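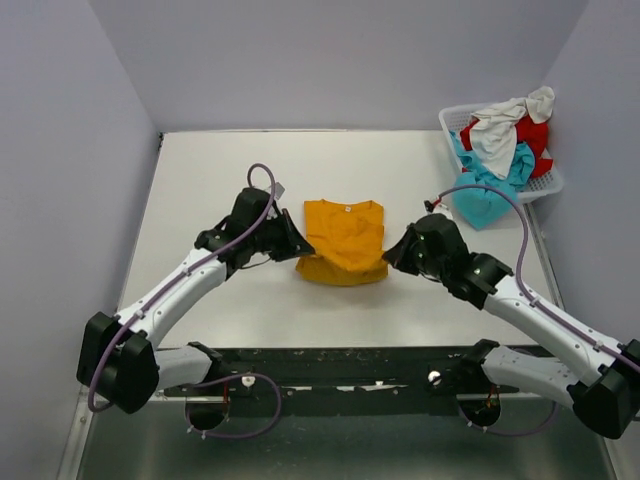 3.2 Color change after repeated home washing

Cotton shirts in strong yellow and orange shades are known among retailers for frequent complaints. The customer usually says that the shirt became dull, or that one part of it does not match the other part any more. In this section we report on the shirts which were washed in private homes in Flornton. The laboratory washing is treated in Section 3.3.

Figure 4. Partly folded shirt in an orange-yellow shade, with a pale neck label.

The participating households received shirts from one dye lot, prepared by the Camard dye house. They were asked to wash at 30 degrees, with their own detergent and together with their usual laundry. We did not give any rule for drying. This decision was criticized by one reviewer of the study plan, but we wanted to keep the habits of the household as they were. In total, 730 wash cycles were written down in the diaries between March and the closing of the study on 29th December.

The color was measured at 3 points: below the collar, at the middle of the chest and near the hem. Before each measurement the shirt rested overnight in the conditioning room. The strongest change was found near the hem in almost all shirts dried outdoors. In shirts dried indoors the three points stayed close to each other, and the general loss of color was small.

The diaries from the Hunine district were less complete than the others. We kept them in the analysis of color, but they are left out from the comparison of detergents in Table 4.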